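Notebook, simulation bench
Mar 6, 2024

Tullov two-arm model, arm and gripper upkeep in the Massawe apartment

Today I worked only on the Tullov model. The aim was to bring back a start pose which can be trusted, and to clean up the gripper settings that were left from December. I write down the values and the order of work, so that the next person does not have to search in the old config files.

State in the morning: the model loaded without errors, but the right arm did not stay quiet after loading. The wrist joint moved a little up and down when no command was sent. The left arm was quiet. In the joint log the right wrist showed a small oscillation which did not become smaller with time. The base and the body shell were stable, so I left these alone.

First I compared the two arm files line by line. They should be mirror copies, but the damping of the right wrist was set to 2 and the left one to 30. I think somebody tested a softer wrist and forgot to put the value back. There is no comment in the file. I changed the right one to 30 and loaded again. The oscillation in the log was gone.
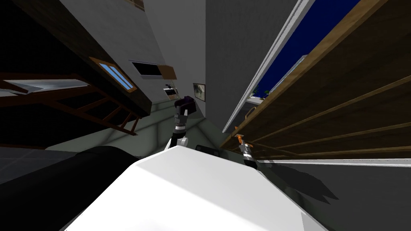
After this I checked the collision shapes of the upper arm segments. The visual mesh and the collision mesh come from different exports, and the collision one is the older. In the shoulder area it was a bit too wide, and the solver reported contact between the shell and the lower segment already at the start pose. This contact was not the reason for the wrist problem, but it costs time at every step and it makes the log long. I replaced the shoulder shape by two capsules. The contact warning does not come anymore at the start pose. I did not test all the way to the joint limits.

Start pose

The start pose is now saved under the name "arms_up" in the Tullov folder. Both arms go up from the body and the grippers stay a little open. Please do not use the old pose "ready" – it has the elbows lower, and in the Massawe apartment the robot can then touch the furniture while it turns. I keep the old pose in the file for the moment, because the Trimton test scripts still call it by name.

Order for loading:
1. Load the apartment and wait until the objects are at rest.
2. Load the robot with the gravity compensation on.
3. Send "arms_up" slowly, 310 steps for the full move.
4. Read the joint log and look for contact warnings.
5. Only then start the task script.

Step 2 was missing in my earlier notes. Without the gravity compensation the arms fall down before the first command arrives, and the controller then makes a hard correction. 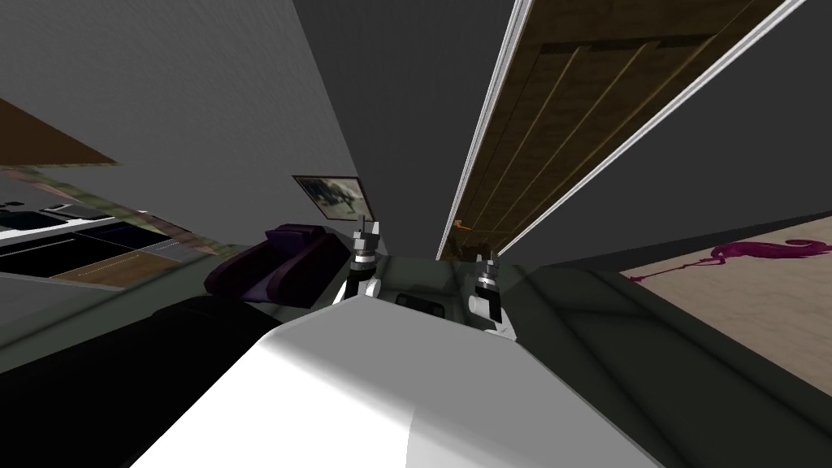
Massawe apartment, both arms raised, grippers slightly open with nothing held.

Gripper settings

The grippers use the Stindix finger model. I found that the opening width was given in two places, in the robot file and again in the task script, and the task script wins. For this reason the changes of last time had no effect. I removed the value from the task script. Now only the robot file counts.

I also checked that the two fingers of one gripper are coupled. In the left gripper the coupling was written correctly. In the right gripper the second finger followed with the wrong sign, and the limits hid the mistake as long as the gripper was commanded fully open. I corrected the sign and sent open, half, close, half, open on both sides. The finger positions in the log are equal now.

Friction of the finger pads is not changed. I would like to tune it, but for this I need a proper grasp test with a known object, and this is a separate work.
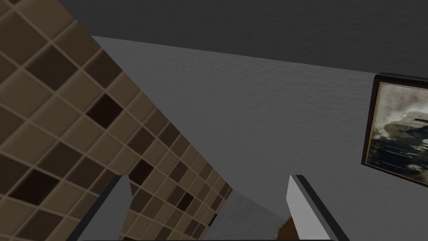

Still open

- Run both arms to the joint limits with the new capsules and look at the shoulder contacts.
- Change the Trimton scripts to "arms_up", then delete "ready".
- Write a comment beside the wrist damping in both arm files. I did it only for the right one.
- Ask if the older collision export is used in any other scene. If yes, the wide shoulder is there too.

Files are committed on the branch "tullov-arms". The main branch is not touched yet; I will merge after the joint limit test.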